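Nurka (biscuit)

The nurka is a small, twice-rolled spiced biscuit associated with the town of Prarville, where it has been baked for the colder months for as long as anyone's grandmother can remember. It is a homely sort of thing, pale gold and a little knobbly, flavoured with caraway, orange rind and a good spoonful of dark honey, and it keeps wonderfully well in a tin (if it is given the chance to).

Origins

The name is usually traced to a dialect word for a knot, though the baker Rupert Grabner, whose handwritten recipe book is the earliest known source, spelled it three different ways and never explained himself. His version calls for lard and a long rest in the cellar. Butter came in later, when Rosalie Sutter took over the Vincze bakery and began selling nurkas by the paper bag on Friday mornings -- a habit the shop has kept up ever since. Prarville, with a population of 2,969, still holds a nurka bake every October, and the queue is known to be a sociable one.

Preparation

The dough is mixed soft, rolled out, folded over on itself with a scattering of sugar, and rolled again, which gives the biscuit its faintly layered crumb. It is then cut into strips, tied in a loose knot and chilled for 30 minutes before baking. Cooks who are fond of a glossy finish brush the tops with warm honey as they leave the oven, while others prefer a plain dusting of icing sugar. 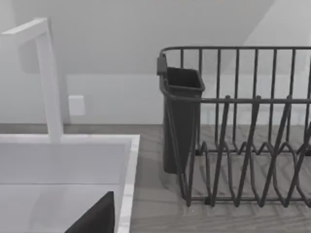

Can nurka dough be made ahead of time?
It keeps in the fridge for 2 days, well wrapped, and should be left on the bench until it is soft enough to roll without cracking.

Variations

The plutero is a larger, filled cousin, with plum jam tucked into the middle of the knot. A plainer nurka, made without honey and rather crisper, is favoured for dunking in tea, and a batch of 50 will fill a good-sized biscuit tin.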